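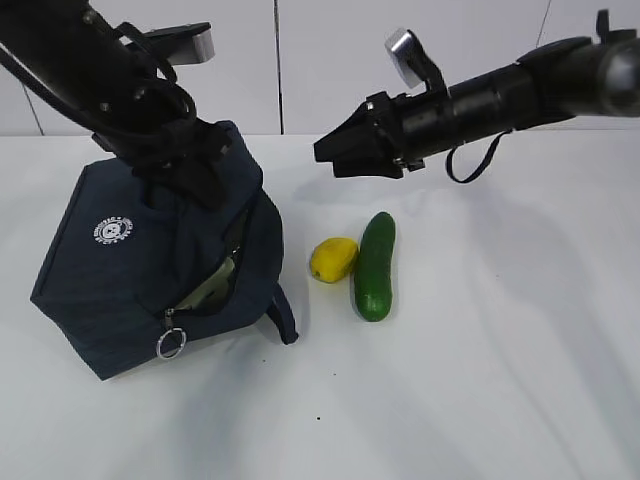
Packing a small soft lunch bag so the fruit doesn't end up bruised?

Posted in Lunches & Packing by merwood_mama

Okay, this is a small problem but it's driving me up the wall. I've got one of those little navy blue fabric bags, the squarish kind with a zipper and a strap, and a round white logo on the front. I love the size of it. It fits on my lap on the bus, it fits in my desk drawer, and my daughter can't steal it for her markers because I've told her it's mine.

The trouble is fruit. I like to bring a whole lemon to work (I squeeze it into my water in the afternoon, and yes, my coworkers have opinions) and usually one other piece of fruit for a snack. By the time I get to the office the softer fruit has been mashed by my lunch box, and the lemon is wedged down in a corner where I can't get at it without taking everything out. The opening is not big! I end up with my whole hand jammed in the bag, fishing around, while the microwave line moves on without me.

So do you put the fruit in first, or last, or on the side? I've tried first and I've tried last. Last is better for the fruit but then the zipper won't close all the way, and I've already lost one lemon down the aisle of the bus that way.

Also, the ring on my zipper pull keeps catching on my sweater. If anybody has a fix for that I'd love to hear it. I don't want to buy a bigger bag, please don't tell me to buy a bigger bag.

Salamatu Mahama
273 helpful votes

I pack 2 of these every morning, one for me and one for my son, and I went through exactly this with his pears last February. What finally worked for me was to stop thinking of the bag as a box. It's a soft bag, so whatever goes in first decides the shape, and everything after that has to live with it.

This is how I do it now. Stand the bag up on the counter and unzip it all the way, past the point where you usually stop. I used to leave it open just enough to get my hand in, and then I'd be shoving things past the zipper teeth and wondering why the peaches looked like they'd been in a fight. Reach in and push the bottom corners out with your fingers. Mine folds in on itself when it's been sitting in a drawer, and you lose a surprising amount of room to those folds.

Then your container goes in on its edge, up against the back. Not flat! Flat feels sensible, but it eats the whole floor of the bag. On its edge it leaves you a tall slot at the front, and that's your fruit slot. Lemon at the bottom of the slot, because you could drop a lemon down the stairs and it would be fine. Then a cloth napkin, loosely bunched up, then the softer fruit sitting on top of the napkin. Fork goes down the side.

If your container is too tall to stand up and still let you zip, it's the container that's wrong and I'd swap that before anything else. I got a narrower one from Dasstead and it made more difference than all my clever napkin business. I don't remember what it cost, but it wasn't much.

And carry it by the strap if you can, so it hangs upright. Mine used to go into my tote sideways under my laptop, and then I'd blame the bag.

One more thing about getting the lemon out — tie it up in a little produce net, the kind garlic comes in, and leave the tail of the net sticking up beside the container. Pull the tail and up comes the lemon. My son thinks this is hilarious and does it at the lunch table for an audience.

For the zipper ring, I took mine off completely and put on a short loop of ribbon. The split kind comes off like a key ring if you work a fingernail into it. Save the ring, it's handy for actual keys.

Yen
10 helpful votes

Just cut the lemon up at home and put the wedges in a jar. Takes a minute. Then you don't have a whole lemon rolling around in there.

I've got a similar bag and I never could get whole fruit to work in it. Bananas especially, forget it.

merwood_mama (original poster)

Thank you both! I tried Salamatu's way this morning with the container on its edge and it zipped. I had no idea I'd been laying it flat this whole time for no reason at all. The napkin thing is good too, my plum came out looking like a plum.

Yen, I did wedges for a while, but they got sort of sad and dried out by the afternoon, and then one time the jar leaked on my library book. Whole lemons for me, I'm afraid.

I haven't done the ribbon yet. I broke a nail on the ring and gave up, so I'll try again tonight with a butter knife. We don't have any garlic net either, but there's an onion bag under the sink that might do if I cut it down.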